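Relatório do projeto – Distribuição de tokens em redes pequenas
Autora: Piret Grigaitė
30 de outubro de 2018

1. Objetivo

Neste projeto estudei como uma moeda de teste, chamada Fimano, se distribui entre os colegas do curso quando a recompensa depende de tarefas. A rede foi montada com o programa Zellcombe, em dois computadores do laboratório, e não tem ligação com nenhuma moeda de valor real.

2. Método

Participaram 33 estudantes. Cada um recebeu uma carteira com 100 Fimanos e podia ganhar mais por traduzir um texto, encontrar um erro no contrato ou convidar outro colega. O contrato foi escrito por mim e revisto pelo grupo Grundby.

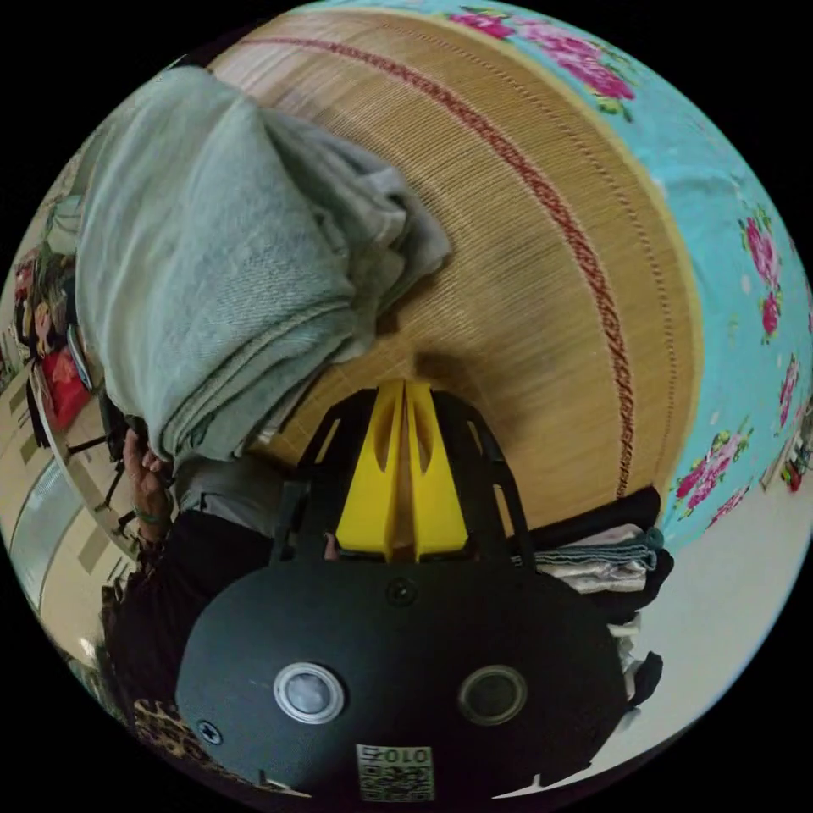 As transações foram registadas durante três semanas, em abril. Para cada carteira guardei o saldo no fim do dia e o tipo de tarefa que deu origem ao pagamento.

3. Resultados

A maior parte dos tokens foi paga por convites – a tarefa mais fácil – e muito pouco pela procura de erros. Os saldos ficaram concentrados em poucas carteiras já na segunda semana.

4. Dificuldades

O contrato aceitava o mesmo convite duas vezes. Corrigi esta falha, mas os pagamentos repetidos da primeira semana ficaram nos dados. A ferramenta Zepeda, que usei para os gráficos, também não lê saldos com casas decimais, e por isso os valores foram arredondados.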